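Alivdale Readers and Writers, March minutes (typed up by me, Wiebke, so blame me for the spelling!)

Hernán read us 2 pages of his Dracula sequel, and we loved the landlady.
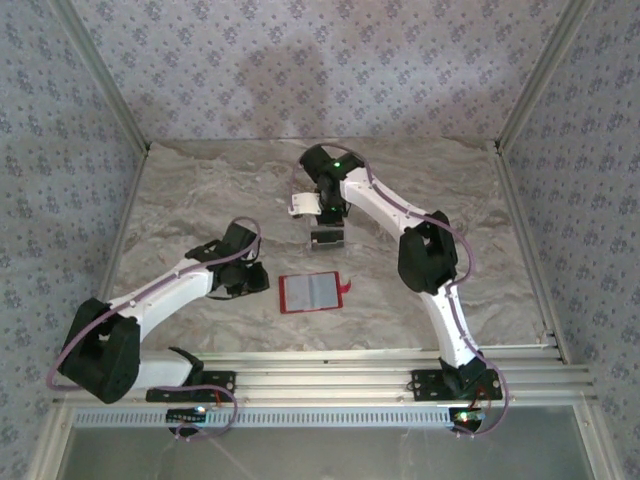
Mawar wants more of her and less fog -- I agree. Pantelis asked if the Stokmont anthology takes sequels. It does, up to 765 words, so Hernán is going to trim.

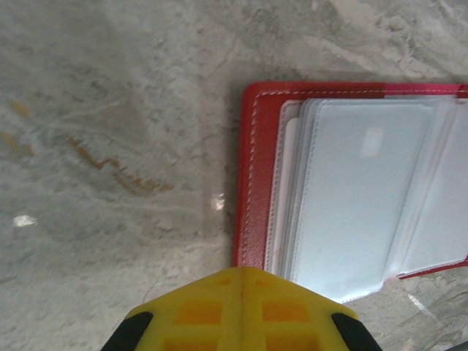
Sutrisno will bring chapter 3 of his ghost novel next time. We wrapped up at 9:33.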